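September, afternoon

Carried on with the Gronow panel. Washed the face with warm water and a drop of washing-up liquid, wiped it down with a lint-free cloth and left it to stand for 59 minutes before touching it again. The Banwood vinyl came out of the packet with a slight curl, so I put the sheets under a board first.

Notes on cutting: the 200 gsm backing paper drags on the small shapes. New blade, lighter pressure, 2 passes. The guitar neck tore on the first try and was fine on the second. Offcuts are in the drawer marked Clirkby, along with what is left of the transfer tape. We are low on tape – the 900 mm roll is nearly done.

Wemidine cleaner is too strong for the printed ones. It lifted ink on a spare, so keep it for bare panels only.

Still to do: check the edges tomorrow morning, press down anything that has lifted, and write up which adhesive went on which sheet. I have been putting that off.

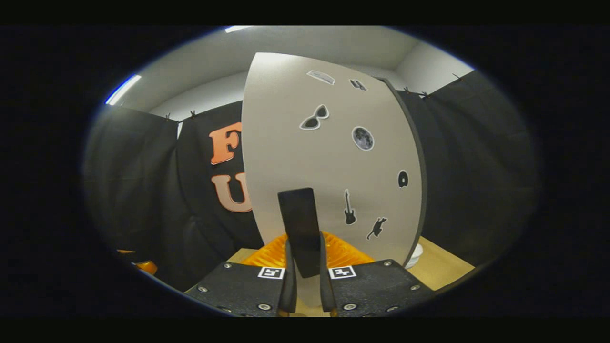 Stickers on a curve need a different hand from stickers on a flat board. Start in the middle, press outwards with a thumb, and stop before the edge starts to pucker. Small shapes forgive a lot. The round moon and the little black oval are the ones I would give a beginner, and the guitar and the stretching or leaping cat can wait until they have had some practice, as the thin parts go their own way. I like the loose spacing down the grey face and would keep it for the next panel – no grid, no pencil marks.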